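Showing Your First Dog: Notes for Session 5
Basic Handling and Ring Procedure
Instructor: Dzifa Kpodo, Gitow Kennel Club

Welcome back, everyone! Last session we got through entry forms and the difference between class dogs and specials. Tonight is the fun part, where we pick up the leads and start moving. Read these notes before you come if you can, and bring your dog fed lightly, walked, and ready to work for treats.

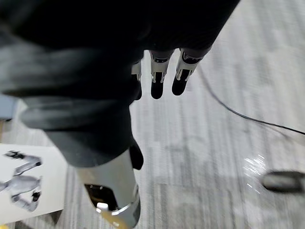
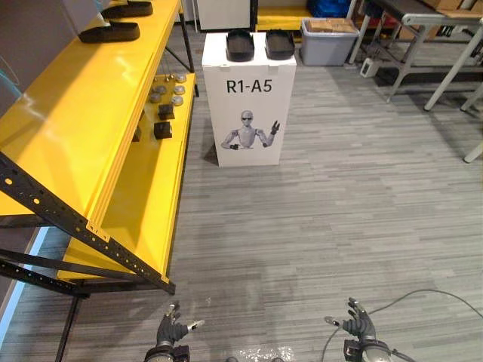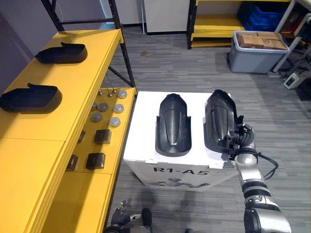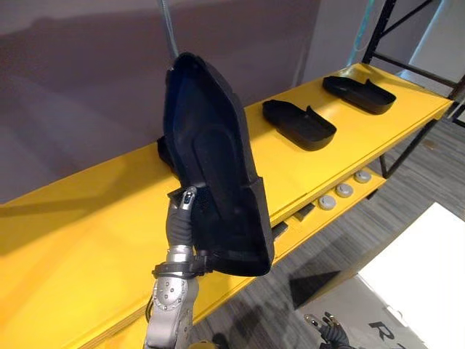
How early should I start teaching a puppy to stack?

Start as soon as the puppy comes home, in very short sessions. A few seconds of standing still with all four feet on the floor, followed by a treat and lots of praise, is plenty for a young puppy. Build up slowly and stop while the puppy still wants more.

1. The free stack

Free stacking means the dog stands squarely by himself while you stand in front with the bait. I love teaching this one! Walk forward into position and let the dog take his last step toward you. If a back foot is out of place, take a small step toward that side and most dogs will shift their weight and fix it. Don't bend over him. Don't say "stand" eleven times either – once, clearly, then wait.

Feed at the height where you want the head. Bait held too high gives you a dog that rocks back on his rear, and bait held too low gives you a dropped neck and a roached back. Practice in front of a mirror or a dark window in the evening and you'll see what the judge sees.

2. The hand stack

Order of the feet, for medium and large breeds:
Front leg on the judge's side first. Lift at the elbow, never at the wrist.
Other front leg, same way.
Rear leg on the judge's side, placed from the hock, pastern straight up and down.
Other rear leg.
Head and tail last.

Keep one hand on the collar or under the jaw the whole time. A steady dog should hold this for 60 seconds by the end of the course. Most of yours won't tonight, and that's fine. Gaber, my old boy, was nearly two before he could do it without wanting to sit, and he finished his championship the next spring.

Toy breeds and other table breeds: we'll do the same thing on the table in the second half. Never take your hands off a puppy up there.

3. Gaiting

The usual patterns are the down and back, the triangle, and the go-around. Listen to what the judge asks the exhibitor ahead of you, as it will very likely be the same for you. Keep the dog between you and the judge wherever the pattern allows it.

Find your dog's speed! This is the part I get most excited about, because a plain-looking dog can turn into something wonderful when he hits the right trot. Have a friend watch from the side while you try slow, medium and quick. A dog that paces (both legs on one side moving together) usually needs a quick little check on the lead and a livelier start.

Before you set off, do a courtesy turn only if you need it to straighten the dog. On the way back, slow down over the last few steps, stop a comfortable distance from the judge and let the dog free stack.

4. The examination

The judge will look at the bite, feel the head, shoulders and ribs, and check that males have two normal testicles. Your dog needs to have met this from strangers, so we'll swap dogs and go over each other's. Ask before you touch, come in from the front where the dog can see you, and keep your hands calm and flat. If your breed's bite is shown by the handler, learn to do it smoothly, with your own head out of the judge's way.

5. Leads and collars

A fine chain or a nylon martingale suits most smooth-coated breeds. Pick a color close to the coat so it doesn't chop up the neckline. Gather the spare lead into your palm – a loose end flapping at your side is very distracting.

Homework

Two stacks a day, five minutes at most for the pair.
One down and back on grass and one on a hard surface.
Let three people your dog doesn't know look at his teeth.
Watch a full breed class, start to finish, and write down where each handler stood during the exam.

The Fovwood match is in January and takes entries on the morning, ringside. Puppy classes go first. Geltar, our other ridgeback, will be there as the practice dog for anyone whose own dog is in season or off his feet. Come and have a go!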